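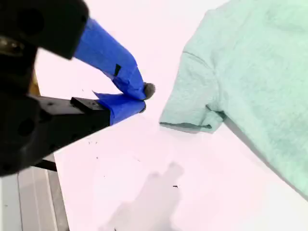

Can we marry in a parish where neither of us lives?
Usually you can, if your own parish priest gives written permission and the priest of the other church agrees to receive you.

I put these two lines first so that people who only search the archive can find them. The longer reply is below the quoted message.

Date: 10/11/2024
List: Rebane parish families
Subject: Re: wedding in Farnska, papers and preparation

> Hello to the list. My fiancé and I live in Rebane but his grandparents
> were married in the old church in Farnska and we would like very much to
> marry there also, in January if possible. The office in Farnska told us
> to "bring the usual papers" and did not say which. I was baptized in
> Vado, he was baptized in Branar. Do we need to do the preparation
> course in Farnska, or does the one in Rebane count? And is it true that
> the baptism certificate must be new? I have the original one from my
> mother and it is in very good condition.

Dear all,

My husband and I did almost the same thing, so I will write what I remember. Please check with your own office, because the practice can be different from one diocese to another.

First the certificate. The one from your mother will not be accepted, even if it is in perfect condition. They need a new copy from the baptism register, issued not more than six months before the wedding. The reason is that the parish of baptism writes later things in the margin, for example confirmation or an earlier marriage, and the priest must see these notes. So you write to Vado and your fiancé writes to Branar. Vado answered me in 15 days. For Branar I cannot say, but I heard that the office there is open only two mornings in the week.

Second, the course. We did ours in Rebane and Farnska accepted it without any question. You receive a paper with a stamp at the end. Make a copy before you give it away, I did not do this and later I was sorry.

Third, your own priest in Rebane. He has the conversation with both of you, separately and together, and fills in the form. Then he sends everything to Farnska with the permission. It is not your task to carry it, but I telephoned to ask if it arrived, and it had been lying in a wrong tray.

For the church in Farnska we gave an offering of 50, and the organist was paid separately. In January the heating is switched on only for Mass, so ask about it early. The church has 62 places downstairs and the gallery is closed in winter.

The readings you may choose yourselves. If you want the Song of Songs, tell the reader to practice it aloud at least once. For the entrance we sang number 393 from the green hymnal, which most of our guests knew.

If you need the telephone hours of the Vado office, write to me off the list and I will look for them.

With kind greetings from Rebane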